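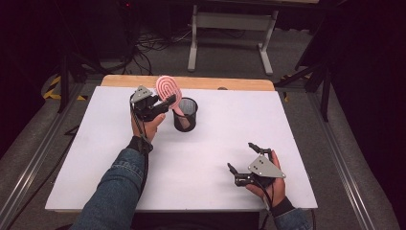 *Pink hairbrush and mesh cup, on a white board.*

## The Huken mesh cup, after one winter

I bought the Huken cup in April, in the small stationery shop in Hinarbridge. I wanted one thing to hold the pens, the scissors and the comb that always travels between the bathroom and my desk. It cost 886, and for a cup this is not cheap. The Grekham set, with a tray and a letter holder, was 2399, and I did not have space for it.

The weight is good. My old plastic cup fell over each time I put in the long scissors, and this one stays standing. The rim is smooth to the finger. I checked it carefully, as a cheaper mesh cup once scratched my hand. Dust goes into the small holes, and a dry cloth does not take it out. I use an old toothbrush and a little soap, then I leave the cup upside down on a towel for the night.

The bottom is my main complaint. Mine came without any felt, and it made a gray line on my painted shelf already in the first week. I bought a sheet of 50 felt dots and used four of them. Now it slides without noise.
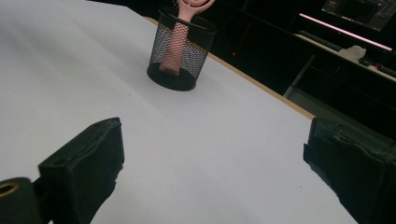 Te Moana Home Pages · No. 50 · p. 4

Thin things are a problem too. A mechanical pencil with a fine tip goes through the mesh near the bottom and sits there at an angle, and you must pull it back slowly or the lead breaks. With normal pens I had no trouble. It holds roughly 50 if you push them, but then you cannot find the one you need.

I have not seen rust, also after many washes. The paper label left some glue, and cooking oil removed it.

I would buy it again at this price if they put felt under it. For a child's desk I would take the plastic one, which is lighter when it falls on a foot.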